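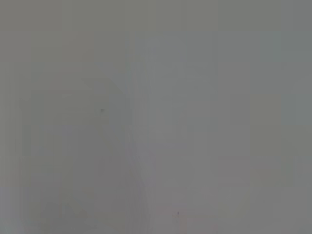
A plain grey surface, out of focus.

Torketti method

The Torketti method (also Torketti rota, or just "the rota") is an informal way of sharing out night care of a baby between two or more adults. Used mostly by parents of newborns up to the first birthday. Named after the Torketti parent and baby group in Stulness, where it was first written down.

Origins

The group met in a hall on Joubert Road. Elisa Piras, a former night nurse with twins, had been keeping a sleep diary of 189 nights, hers and her partner's, and noticed that both adults were waking for nearly every feed even when only one was doing anything. She drew up a grid on the back of a raffle sheet. Copies went round. A tidier version was typed up by Darius Nistor, another parent in the group, and handed out at the summer meeting on 21st June. Most later versions come from the Nistor sheet, including its spelling of "nappys" in the third column, which has never been put right.

How it works

The night is split into blocks of 4 hours. Each block has one adult "on" and one "off". The adult who is off sleeps in a different room if there is one, with the door shut. Ear plugs allowed. Swaps are agreed before supper and not changed after, except for illness.

The on adult does everything in the block: feeds, winding, changes, settling. Where the baby is breastfed the off adult may still be woken for feeding, and the on adult then does all the rest — fetching, changing, putting back down. Piras called this the "carry shift". It is the part of the rota most often dropped, and the part most often argued over.

A short handover is made at the change of block. Last feed, last nappy, anything odd. Three lines on paper, no talking if it can be helped.

Single parents

The original grid had no provision for a parent on their own, and this was raised early. A second sheet, the day version, was added the following March. It moves the off block into daylight, with a friend or relative taking the baby out of the house or into another room. Two daytime blocks a week was the suggested minimum. Some parents in Stulness paired up and took each other's babies in turn.

Spread

Mainly by word of mouth and photocopy. The Wivov newsletter, a small parenting title posted to 333 homes, printed the grid in full and asked readers to write in. 40 did. Replies were mixed but on the whole warm, most saying that the second unbroken block made the difference and the first was neither here nor there. Several mothers wrote that the handover note was the first time anyone else in the house had known what happened at three in the morning.

Later versions turned up with coloured squares, a grandparent column and, in one case, a column for the dog.

Criticism

Too rigid, was the usual complaint. Babies do not feed in blocks, and in the early weeks a feed can easily run across the change. The Nistor sheet says only that whoever starts a feed finishes it, which some readers felt left the same person short night after night. Others said the off adult lay awake listening anyway. Piras accepted this in a later note and suggested giving it a week before judging.

There was also the question of paid work. Many couples gave the later, harder block to whichever parent was at home the next day, nearly always the mother, and critics felt the rota simply wrote down an unfair split and made it look offical. The day version has a line about this. The night version doesnt.

Parents with stitches, a difficult birth or low mood were advised on both sheets to see their midwife, health visitor or GP and not rely on a rota.

Variants

Long block. One change only, in the middle of the night. Common once the baby drops a feed.

Alternate nights. One adult has the whole night, the other the next. Popular with shift workers. Not regarded as a true Torketti rota by the group itself.

Weekend swap. Ordinary blocks in the week, with one full night off each at the weekend.

See also

Night feeding
Parent and baby groups
Sleep diary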